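Zdislava Štefanec went 2 for 4 for Kumport last night and the broadcast had her winning the batting title by the sixth. It's the first week of July, people.

Both hits were ground balls that found a hole. I'll take them, a hit is a hit, but don't sell me "a new swing" on two grounders up the middle.

Prandida beat Heler 16-3. Heler used four pitchers and walked in five of the runs. I keep reading that this staff is "young and exciting." I'll give you young.

Gajdoš has now thrown 111 pitches in back-to-back starts. The manager says he feels great. Managers have said that about every pitcher I ever watched go on the injured list.

9 Jul 2019 and Heler is still telling us they're buyers. Buyers of what? They went 9-17 in June. That's 26 games, which seems like enough to me. 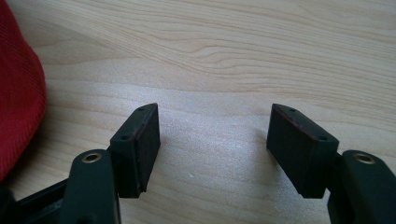 Light wood, dark green grips.

Back to Štefanec. She's hitting .310, fine, but look at the walks. Four since the start of June. Pitchers will stop throwing her strikes and then we'll see.

Somebody replied that she's on pace for 200 hits. Everybody is on pace for something in July. Ask me again in September.

Kumport's bullpen did hold a one-run lead for three innings, so credit there - I had them blowing it by the eighth.

Prandida and Kumport play three starting tomorrow. The preview show is calling it a playoff atmosphere. Last time they met, the upper deck was closed.

I'll be watching anyway. Gajdoš on short rest, apparently. Great idea, guys.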